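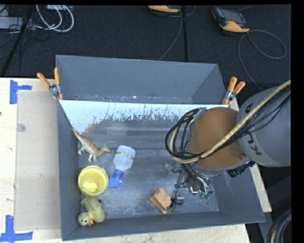
Bin 161 with loose play items, Treloar Room table.

TALTWOOD CHILDREN'S CENTER
Play Equipment Inspection Checklist: Open Bins and Loose Contents
Location: Treloar Room
Period: January
Inspected by: Lemlem Mersha
Reviewed by: Rochelle Faulkner, Site Supervisor

Ratings: S = satisfactory. M = monitor. A = action required. N/A = not applicable.
Items rated A must be closed out in Part 5 before the bin returns to general use.

PART 1. BIN

1.1 Bin matches the entry in the equipment register: S
Comment: Large gray rectangular bin. Register entry current.

1.2 Walls and base free of cracks, splits and holes: S
Comment: Checked by hand inside and out. No flexing at the corners when lifted empty.

1.3 Interior surfaces sound and cleanable: A
Comment: The pale band across the middle of the interior is scraped and streaked, and its lower edge is ragged where it gives way to gray. The floor shows cloudy scuffs and faint streaks. The same wear was rated M at the previous inspection. It has been moved to A because a worn surface is harder to clean fully.

1.4 Free of stains and residue: A
Comment: Brownish stain near the left end of the pale band. Source not known. Clean and re-inspect. If the stain remains, record it in the register so that it is not reported as new at each inspection.

1.5 Rim free of sharp or raised edges: S

1.6 Register number legible: M
Comment: Label on the underside is lifting. Replace at next relabeling.

PART 2. TABLE AND SURROUNDINGS

2.1 Table stable and level: S
Comment: Pale wooden tabletop. No rocking under load.

2.2 Bin fully supported by the tabletop: S

2.3 Floor below the table free of dropped items: S

2.4 Lighting sufficient to inspect bin contents: S

PART 3. LOOSE CONTENTS

3.1 Toy dinosaur, tan and orange-brown: M
Comment: Long tapering tail and small crest. Both are thin sections and should be bent gently at each inspection to check for splitting. None found. Suitable for the preschool group only. Keep out of the toddler bins.

3.2 Plastic bottle, translucent, blue top: A
Comment: No contents label in the Center's format. Any bottle with a nozzle or spray-type top is to be treated as a cleaning supply until shown otherwise and may not be stored with toys. Remove from the bin. If staff wish to keep it for water play, it must be emptied, washed, marked WATER ONLY and entered in the register.

3.3 Cup, yellow: S
Comment: No chips at the rim. Play use only. Not to be returned to the kitchen.

3.4 Toy duck, yellow-green, orange beak: M
Comment: Color is dull. Eye marking is intact and did not lift when rubbed. Squeeze test is required for any toy that can take in water. Discard if dark matter or odor is present. Neither was noted.

3.5 Small orange-brown block-like item: A
Comment: Not listed in the register. Notched on one side and comes to a point. Could not be matched to any set in the Cumik cupboard. Apply the small parts gauge and identify before reuse.

3.6 Contents list displayed near the bin: A
Comment: No list posted. Second consecutive inspection.

PART 4. CLEANING

4.1 Cleaning log present and signed: M
Comment: Log present. Two initials could not be read. Staff are reminded to print their names.

4.2 Solution prepared to written instructions: S
Comment: Detergent wash is made up in the 2000 ml jug. The 1000 ml jug is for rinse water and should not be used for detergent.

4.3 Toys removed before the bin is washed: S

4.4 Bin and toys air dried before being put back: M
Comment: Drying rack is shared with the Saltavance Room and is often full by 3:30 p.m. A second rack has been requested.

PART 5. ACTIONS

Item 1.3: Supervisor to decide on repair or replacement. Owner: R. Faulkner. Open.
Item 1.4: Clean stain, re-inspect. Owner: L. Mersha. Open.
Item 3.2: Remove bottle from bin. Owner: room lead. Open.
Item 3.5: Gauge test, then identify or discard. Owner: L. Mersha. Open.
Item 3.6: Print and post contents list. Owner: room lead. Open.

Reviewer's comment: Ratings accepted. Please do not wait for the decision on 1.3 before closing 3.2 and 3.5. If the bin is replaced, number 161 is to be retired and a new number issued. R.F.

Retain completed form in the Treloar Room binder. Copy to office.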